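Distus Parish Packaging Diary: we are looking for households to take part

Posted 18 January 2026

Have you ever stood over the kitchen bin with a bit of wrapping in your hand, turned it over twice, and then put it in the wrong place because the kettle was boiling and somebody was at the door? So have we, more times than we would like to admit, and it is very much the reason we are writing to you now.

We are a small group of neighbours and researchers working together under the name Grodomus, and we want to find out what comes into ordinary homes as packaging and what people do with it once the food is eaten or the parcel is opened. We don't mean what the leaflets say should happen. We mean what goes on in your kitchen in a busy week, with children or lodgers or a cat underfoot.

We would like to hear from up to 90 households in Distus and the villages along the Vuller road. You can live in a house, a flat, a caravan or a boat. You can be a keen recycler or someone who has never quite got the hang of the coloured lids, and we would be especially glad of a few more of the second sort, as they tend to be too shy to write in!

What we would ask of you

The diary runs for 9 weeks and finishes in May. Each evening you would jot down the packaging you got rid of that day and where you put it. Most people in our first go told us it fitted in nicely while the washing-up was soaking. Paper booklets and an online form are both available, and you may swap between them as often as you please.

There are also three visits to your home, at times that suit you, when one of us will sit down with you and go through the diary over a cup of tea. You needn't tidy up for us. We do ask that you keep back a bag of clean, empty wrapping for each visit so that we can look at the labels together (clean does matter here, particularly where fish is concerned).

What you will get

Every household that finishes the diary will receive 220 pounds, paid in two parts, one halfway through and one at the end. If you have to stop early you keep whatever you have been paid, and there will be no awkward letters. You will also get a copy of our findings, written in plain words, and an invitation to the supper at the end, which last time went on a good deal later than the hall booking did.
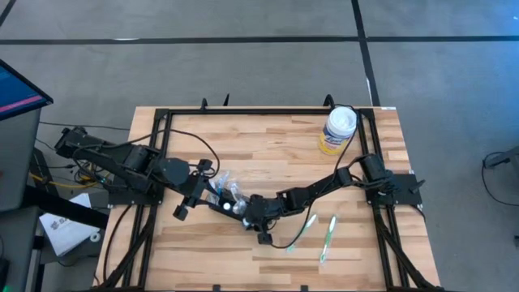 Crumpled clear plastic packaging on a wooden tabletop.

Who can take part

You must be 18 or over and expect to stay at the same address until the diary ends. One person per household fills in the booklet, though others are welcome to chip in. If you would like the booklet in large print or in Vietnamese, just say so when you write.

How to put your name down

Send a short note to Nga Quách at the Grodomus office, or drop it through the door of the Lã bakery, where Diệp Lã has kindly agreed to keep a box on the counter. Please give your name, a telephone number, how many people live with you and the best time of day to ring. Nga will call you back for a chat, and you can ask her anything you like before you decide.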